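Kololmont Flood Barrier Kit: One Year With the Thing
Posted 3/18/19 by Signe Vídalín

I run a small swim school and gym two blocks from the river, and I have now spent a whole year with the Kololmont door barrier kit, so I figure I've earned the right to go on about it for a while. Quick version for the people standing in a store aisle with their phone out: it works, the seals are great, the instructions are awful, and you should buy the spare clamps.

Why did I buy it? We got water in the lobby a couple of winters back. It wasn't movie-style flooding, more of a sad brown puddle that crept under the double doors and ruined the carpet and the bottom shelf of the towel cupboard (goodbye, kickboards). Our insurance agent, Adel Chraibi, came out to look at the damage and told me flat out that sandbags were fine but I'd never get them down in time if I was on my own. He was right. I've tried. A wet sandbag weighs as much as a cranky toddler and is about as cooperative.

So, the kit. You get three aluminum boards that stack in a channel, two side rails, a foam-and-rubber seal for the bottom, and a bag of clamps. The rails stay screwed to the door frame all year, and they're slim enough that the members stopped noticing them after the first week. When the forecast looks ugly you slide the boards in, tighten everything down and go home through the back door. We paid $500 for the single-door size, and the double-door extension was another $142 on sale.

Installing the rails took me and Asmaa Morsy, who teaches our early lap class, most of an afternoon. It should have been an hour! The booklet shows the left rail upside down on page 7 and never mentions that the short screws are for brick and the long ones are for wood. We found that out by stripping two of them. I emailed Kololmont and got a very polite reply with a corrected drawing, but my neighbor bought hers in the fall and it still had the old booklet in the box. Come on, guys.
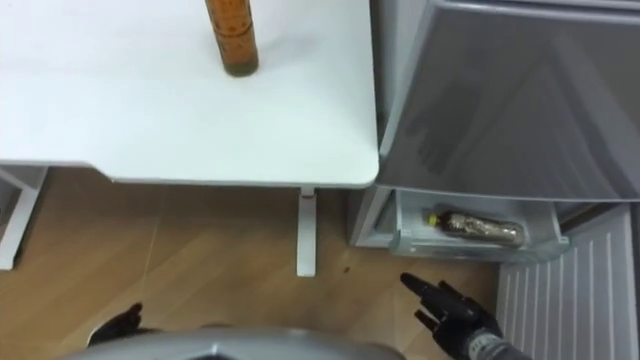 Once the rails are on, though, it's a breeze. I can get the whole barrier up by myself in 25 minutes, and that's with me stopping to answer the phone. The boards are light. The handles are big enough to grab with gloves on, and the clamps have a bright yellow stripe that lines up when they're tight, so you're not guessing in the dark with rain going down your neck.

We've had it up four times and the water only got to us once, last March, when the storm drain on our corner backed up overnight. I came in the next morning expecting the worst and found the lobby floor dry except for a damp line along the hinge side, where I'd been lazy about wiping grit off the seal. One mop, done. I did a little dance in my rubber boots.

I did look at the Bulness inflatable tube before settling on this one. It's cheaper and rolls up small, and Bouchra Farouk at the dance studio swears by hers. My problem is that you fill it with a hose, and our outside tap is on the wrong side of the building. If you have a tap by the door and not much storage, give it a look.

Gripes, then. The clamps are the weak spot. One snapped in the cold, and replacements come in packs you can only order online. The storage bag is a joke, and mine split along the zipper the second time I used it, so the boards now live behind the vending machine wrapped in an old pool cover. And please remember this only blocks a doorway. It won't do a thing about water coming up through your shower drains, so if your changing rooms sit lower than the street like ours do, talk to a plumber about a backflow valve too. Ours went in over the summer and cost a lot more than the barrier did.

Would I buy it again? Yep, and I'm pricing a second one for the pump room door. Four stars from me. I'll bump it to five when they fix that booklet.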